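Keeping Chocolate Happy Through a Warm Spell

I love having chocolate in the house, and I love it even more when it still snaps! A little care in storage goes a long way, and you probably own everything you need.

Pick a cupboard away from the oven and the dishwasher. The low one by the back door is my favorite — it stays cool even in August. Anything over the fridge is a bad spot, as the motor warms that shelf all day long.

If your kitchen gets really hot, the fridge is fine. Put the chocolate in a zip bag, press out the air, then put that bag inside a lidded jar. When you want some, leave the jar closed on the counter for about 3 hours so you don't get beads of water on the surface. (I know, the waiting is hard.)

White or gray streaks are usually just bloom. Melt those pieces into brownies or hot cocoa and they're wonderful!

Keep mint candies in their own tin. Chocolate picks up smells fast, and onions, coffee and dryer sheets are just as bad.

Wrapped candies do best in a shallow tin, 2 layers at most, with the oldest on top so they get eaten first.

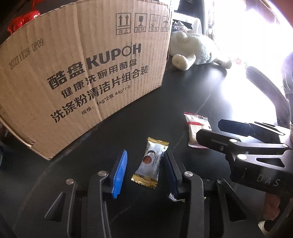 From the Kotcombe Kitchen Notes, August

Next month: getting wax off a tablecloth, and what to do with all those candle stubs.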